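Todico Case Desk – User Guide
Section 12: Adding a cold case file and matching it to open cases

Use this section when you enter an unsolved homicide or missing-person case from paper records. You need a Records or Investigator login. Viewer logins can read a finished file but cannot save one.

Before you start

Have the original incident report, the medical examiner's report and the property sheet on hand. If one of them has been lost, you can still open the file, but it will stay in Draft until a supervisor signs the Missing Records form.

Creating the file

1. From the main menu, choose Cases, then New, then Cold Case.

2. Type the agency case number exactly as it appears on the report, with leading zeros. Case Desk does not correct the format.

3. Enter the date the victim was found. If the date of death was estimated, put the earliest and latest dates in the two Range boxes and leave the Death Date box blank.

4. Fill in the Location field. For a roadside or wooded area with no street address, use the nearest road name and mile marker.

5. Under Victim, enter the name, age and physical description from the medical examiner's report. Do not copy these from press clippings.

6. Click Save Draft. The file gets a four-digit desk number, such as 2321. Write this number on the front of the paper folder.

CAUTION: Do not enter a suspect's name in the Notes field. Notes are visible to every agency on the Tostlow exchange. Use the Persons tab, where access is limited to the assigned investigator. 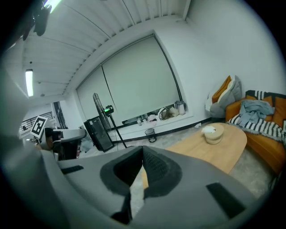 Running a match

7. Open the draft and click Match. Choose State, Region or All. A region search is enough for most files.

8. Check the fields you want compared. Cause of death and location type are on by default. Clothing and vehicle are off – turn them on only if the report describes them in detail.

9. Click Run. Results are listed by score, highest first. Anything under 59 is hidden unless you check Show Low Scores.

10. Open each result and mark it Reviewed, Ruled Out or Refer. A score of 76 or higher cannot be ruled out without a written reason.

NOTE: A match score compares fields in two records. It is not evidence and should not be quoted in a warrant application or given to a victim's family.

Referring a match

11. Click Refer and pick the receiving agency. If the agency is not on the list, choose Other and type the contact's direct phone number.

12. Attach the scanned reports. Files scanned with the old Nadel software must be saved as PDF first.

13. Click Send. The status changes to Pending until the other agency opens the referral.

Questions about access go to Rungnapa Thammasiri in Records Support. Vichien Rattanakul handles exchange errors, including referrals that stay in Sending.

Section last revised 2023-04-14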